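About Us

Erngate Laundry started with a broken washing machine and a man too stubborn to replace it. The machine belonged to Osvaldo Ruggiero, who ran the café next door to what is now our front counter. The stubborn man was also Osvaldo Ruggiero. For most of one winter he carried his tea towels and aprons across town in garbage bags, complaining to anyone who stood still, until his sister-in-law, Natalina Sanna, told him that if he was going to spend that much time in a laundromat he might as well own one.

He bought the lease. She bought the machines. They have disagreed about the colour of the walls ever since (currently a grey Natalina calls "dove" and Osvaldo calls "primer").

What we do

We wash things. People seem to want more from an about page, so we'll elaborate. We wash, dry, fold and pack household laundry, linen for small restaurants and guest houses, and the uniforms of two junior soccer clubs whose relationship with mud we would describe as committed. We have 32 regular business customers, and 448 households on the books, a number that includes several people who came in once with a doona and have been receiving our Christmas card ever since.

Drop your bag at the counter before ten and you'll normally have it back the next afternoon. Drop it off after ten and you'll have it back when we say so, in a pleasant tone of voice.

How we got good at it

Slowly. In our first year we turned the entire table linen of a wedding at Vudthorpe Hall a delicate salmon pink. The bride was gracious. Her mother still crosses the road. We now sort everything twice, once at the counter and once at the machine, and dark clothes never share a load with anything you might want to stay the colour it is.

Most of our habits have a similar history. We go through pockets, having met the pen, the tissue and the lipstick. We turn jeans inside out. We close zips and undo buttons, and yes, it does matter which way round you do that. Black clothes get a cool cycle and a last look into the drum before the door shuts, because the single black sock is the most patient object in the trade and will wait all morning for a load of white sheets.

Socks, generally

We are asked about socks more than anything else. Every sock that loses its partner goes in the Colombo box, named for the rumpled television detective, who would have had better luck with it than we have. It sits at the end of the counter and you are welcome to go through it. Please stop bringing in socks from home to see if they match. We admire the optimism, but the box is full.

The people

Natalina runs the floor, the roster and, on paper, Osvaldo. Mārtiņš Grīnberga does the pressing and can put a crease in a pair of trousers that you could cut cheese with. Dwayne Lindqvist drives the van, knows where every one of our customers hides the spare key, and has been spoken to about announcing it. Amedeo Parisi joined us in March to look after the machines, which he does by listening to them with his head on one side. Osvaldo still brings the coffee. The café washes its tea towels here at a family rate, and he thinks the rate is too high.

What we charge

Wash, dry and fold is $3 a kilo. Doonas, pillows and dog beds are priced by size and, in the case of dog beds, by dog. Business accounts are billed monthly. Ask Natalina for a quote and not Osvaldo, who will give you a better price and then have to explain it.

What we don't do

Leather, suede, wedding dresses (see above), and anything still containing fish. For leather and suede we send people to Brilletti, two streets over, who are very good and know it.

Where to find us

185 Erngate Road, with parking behind the building if you're small or brave. The door sticks, so give it a shove. If there's no one at the counter, ring the bell and someone will come up from the machines, usually with an armful of something. 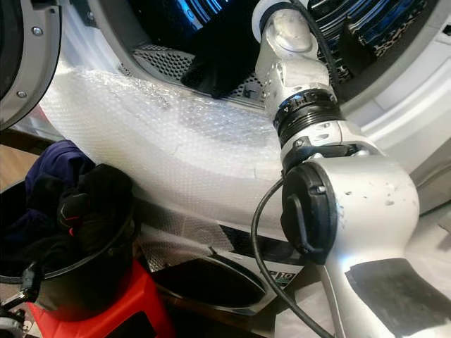
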